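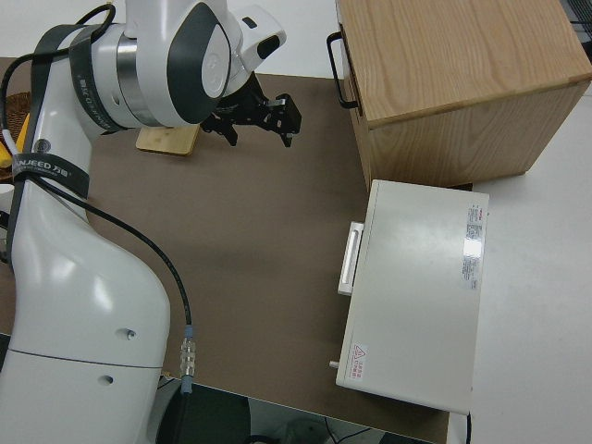 Skirngate Introduces Pronholm Line of Small Oak Cabinets for Counters and Worktables

FOR IMMEDIATE RELEASE
Jun 1, 2018

Skirngate, a maker of household storage furniture, today announced the Pronholm line, a group of small oak drawer cabinets made to sit on a kitchen counter, a desk or a worktable. The cabinets are sold together with a flat brown table mat from Sayce, and both items are available now in 52 Trulus stores and through the Trulus mail order catalog.

The Pronholm cabinet is made of light oak with the grain left showing on the top and sides. The drawer front has a black metal U-shaped handle. The finish is a clear hard wax oil that can be touched up at home with a cloth. No stain is used, so color will differ a little from one cabinet to the next, and customers who are buying a pair are advised to look at them side by side in the store before paying.

Skirngate began work on the line after a mail survey of its customers. The company received 2,258 replies. Many of those who answered said they already had enough closet and pantry space but had no good place for the small things used every day: string, scissors, tape, batteries, measuring spoons, spare keys, stamps. These items were being kept in cups, in baskets, or in a kitchen drawer that no longer closed. A large share also said they did not want to hang anything on a wall, either because they rent or because the wall was tile.

The cabinets are offered in two sizes. The smaller one is meant for the back of a counter, under wall cabinets. The larger one is meant for a table in a laundry room, sewing room or home office, where there is more height to work with. Drawers on both sizes come all the way out for cleaning. A wooden stop at the back keeps a drawer from being pulled out by accident, and it turns out of the way by hand.

The handle was changed late in the design. Early versions had a round wooden knob, which people in the company's home trials found hard to grip with floury or soapy fingers. The metal handle leaves room for the fingers to go behind it and is fixed from the inside with screws. It may be mounted upright or level. Both sets of holes are drilled at the shop, and oak plugs are supplied for the pair that is not used.

The Sayce mat was chosen to go with the cabinet after a number of trial households reported scratches on painted and laminate tabletops. The mat lies flat, can be wiped with a damp cloth, and is large enough to cover the main working area of a table. The cabinet can stand on the mat, beside it, or partly on it. Felt pads for the underside are packed in each carton for customers who prefer to place the cabinet directly on the table. The pads should be left off if the cabinet will stand near a sink.

"People kept telling us the same thing, that the small stuff had nowhere to go," the company said in a statement. "We wanted a drawer you could put on the table you already have. It had to be solid enough to stay put when you open it with one hand, and plain enough to leave out when company comes."

Pronholm cabinets are built at the Skirngate workshop, which was enlarged this spring to 3,308 square feet to make room for the new line. Drawer sides and bottoms are cut and fitted there, and each cabinet is assembled before packing. Customers do not need tools unless they choose to move the handle. Offcuts too short for drawer parts are sanded and sold by the bag at the workshop door as craft blocks.

Care and use

Wipe spills from the oak promptly and dry the surface. Do not set hot pans on top of the cabinet. Keep it away from the steam outlet of a kettle or rice cooker, as repeated steam will raise the grain and may cause the drawer to stick. If a drawer does become stiff, rub the runners with a plain white candle. Further oiling is needed once a year in most homes, and more often in a dry room.

The mat should be rolled for storage, not folded. It may be cleaned with dish soap and water. Bleach will lighten the color. A mat that has been rolled for a long time can be laid face down overnight under a few books.

Availability

Both cabinet sizes and the mat are in stores now. The mat may also be bought separately. Trulus stores will have the cabinets on display through the end of June in the kitchen department, and customers are welcome to bring in items they want to store and try them in the drawers. Replacement handles, plugs and drawer stops can be ordered from Skirngate directly for as long as the line is made.

A matching open shelf unit is in development. No date has been set for its release.

About Skirngate

Skirngate makes storage furniture for kitchens, laundry rooms and home offices. Its products include step stools, spice racks, letter trays and drawer cabinets in oak and ash.

About Sayce

Sayce produces table mats, shelf liners and drawer liners for home use.

Retailers who wish to request a sample cabinet or a set of wood and mat swatches may write to the Skirngate trade desk. Press copies of the care sheet and the size chart are available from the same desk.

###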